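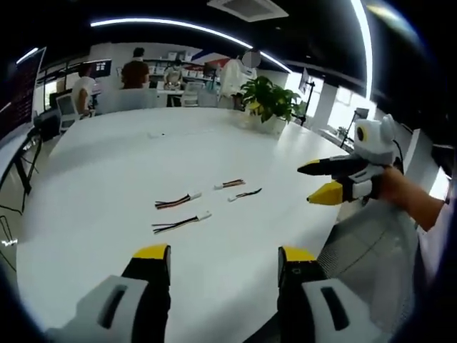 Four of the short leads, with the white connectors on.

Sorting and storing short connector leads without wrecking the crimps

Posted in Workshop & Bench > Wiring
Saturday, September 21, 2019

I have inherited a drawer of short wire leads from an equipment refit. Each one is a small bundle of colored wires, mostly black, red and orange-brown, with small white plastic connectors. I counted 69 of them on Thursday night. They are not all the same. Some are slightly longer, and I believe there are at least two connector types with the same number of positions but a different pitch. None of them carry a label.

What I need is a sorting method that another person can follow, and a storage method that does not put load on the wires where they enter the housing. I have already pulled two wires out of one connector by lifting it from a tangle, so the drawer is not working.

Constraints:
The table is shared and has to be clear by the end of the day.
I have a steel rule and a multimeter. I do not have a crimp tool for this series, and I would prefer not to buy one.
Storage space is one shelf, 38 cm deep.

Specific points I am unsure of: whether to sort by length or by connector first, whether zip bags are acceptable, and whether rubber bands are a problem over a few years. I have seen all three argued both ways.

Flekerden

Posted by Wotberg

Sort by connector first, then by wire order, then by length. Length is the least useful property because a lead that is slightly too long will still work and a lead with the wrong housing will not.

Procedure I use:

Lay the leads out on a plain, light-colored surface, a few at a time. Do not tip out the whole drawer. Leave a hand's width between leads so that the wires do not hook each other when one is picked up.

Turn each lead so the connector faces the same way. With the plugs pointing in all directions you will misread the color order, as left-to-right on one becomes right-to-left on the next. Pick one reference face, for example the side with the latch or the key, and keep it up.

Measure the pitch. Do not measure a single gap with a rule. Measure from the center of the first contact to the center of the last and divide by the number of positions minus one. 2 mm and 2.5 mm look the same by eye on a small housing but are clearly different over five or six positions.

Write down the color order from the reference face. Two leads with the same colors in a different order are different parts. Treat them as such even if they fit the same socket. This is the mistake that damages boards.

Check continuity on anything that has been in a tangle. If the lead has a connector at each end, probe end to end and flex the wire gently near the housing while the meter is connected. An intermittent contact will show up there before it shows anywhere else. Probe from the wire side where possible - a standard meter tip pushed into the mating side can spread the contact.

On storage: zip bags are fine. Use one bag per part type, flat, with ten leads or fewer in each. Put a paper slip inside with housing type, pitch, color order and length. Ink on the outside of the bag rubs off. Bags stand upright in a shallow box like index cards, and a 38 cm shelf takes a box of that kind easily.

No rubber bands. They harden, stick to the insulation and sometimes mark it. For leads this short no tie is needed at all. If you want one, use a paper-covered twist tie, one turn, at the middle of the bundle and well away from the housing.

The two wires you pulled out may be recoverable. Look at the contact under a magnifier. If the crimp is still tight on the conductor and only the small locking tang has flattened, lift the tang slightly with a needle and push the contact back in until it clicks. If the conductor came out of the crimp, scrap that end.

Posted by Agbayani

I just put mine in a pill organizer. Works ok. Label the lids.

Posted by Wullora

Agree with Wotberg on nearly everything. Two additions.

A pill organizer forces a tight bend right behind the connector on anything longer than the compartment. I kept 49 leads that way and had to discard several after the outer wires cracked at the housing. It is fine for loose housings and contacts.

Second, consider sorting on a tray. Since your table has to be cleared every day, you can lift the tray onto the shelf with the half-sorted groups still in place and continue the next morning. A cafeteria tray with a sheet of white paper on it is enough. Write the group names directly on the paper.

I would disagree on ten per bag. Five is better for leads with a housing on both ends, as the housings catch on each other.

Flekerden, replying

Thanks. Going with connector, color order, length, on a tray. The first batch is done and there are three pitches, one more than I had thought. One of the two loose wires clicked back in. The other had left its crimp, so that lead is scrap.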